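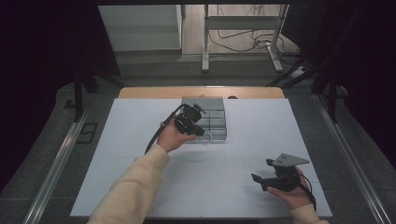
## Campaign signs: mounting, cleaning and storage

Updated 29 February 2024

These notes cover fluted plastic signs of the kind used for council and state elections, and the garage or shed work that goes with them. Check the sign rules of your own council before putting anything up. Wendoso and Donero set different size limits, and both treat a sign on a front fence differently from one on the nature strip.

### Stakes

Hardwood stakes hold better than pine in clay. Cut the point on all four sides, with a longer taper than looks necessary. A short blunt point splits the ground and the stake works loose in the first wind.

Drive the stakes before attaching the sign. Hitting a stake with the sign already on it crushes the flutes at the top screw. Use a block of scrap timber on top of the stake if you want to reuse it, and drill pilot holes first when the stake is dry and old.

### Fixing

- Run the flutes vertically on a two-stake sign. Horizontal flutes let the panel fold down the middle.
- Use a wide washer under every screw head. Stop turning when the washer touches the face.
- For cable ties, punch the holes 40 mm in from the edge. Closer than that and the tie will tear through.
- Thread each tie through 2 holes so that it spans several flutes.
- On wire fences, leave the ties slightly slack. A tight panel on a moving fence fails at the corners.
- Avoid staples. They rust, and they are slow to remove.

Keep the authorisation line clear of washers and ties. If the bottom edge has been trimmed to fit, check that the line is still there in full and can be read. A sign without it should come down until a replacement is ready.

### Cleaning

Brush off dry soil first. Wash with lukewarm water and a little dish liquid, using a soft cloth, then rinse. Stand the panel on end with the flutes vertical so they drain. Water trapped in the flutes grows algae, which shows through white panels as green stripes.

Methylated spirits will take off marker pen on some prints and will also take off the print on others. Test it in a corner. Acetone should be kept away from the printed face altogether. Adhesive left by date stickers softens with a hair dryer on low – keep it moving – and rolls off under the thumb.

### Covering old text

A sign from the previous term can often be used again if only the polling date or ward has changed. Cut the overlay from outdoor vinyl, round the corners with a coin and a sharp knife, and apply it from the centre outwards. Paper labels under clear tape last until the first rain. The overlay must not hide any part of the authorisation.

### Storage

Store panels flat, face to face, with a sheet of newsprint between them. A rack under the bench is suitable if it is supported at 4 points or more. Panels leaned against a wall through December will bow by the time anyone wants them, and the bow does not come out easily.

Write the ward and year on the edge of each bundle in paint marker. Kozma and Clullotus have shared a boundary since the redistribution, and the panels for the two wards are the same colour.

Pull the screws out of stakes before stacking them. Keep screws and washers in a lidded jar with the driver bit that fits them.

### Disposal

Cut ties and loose screws go in the rubbish. Fluted panels are polypropylene, and most kerbside services will not take a full sheet. Ask the transfer station whether it accepts them separately. Clean offcuts make good drawer liners, seedling tray bases and glue spreaders.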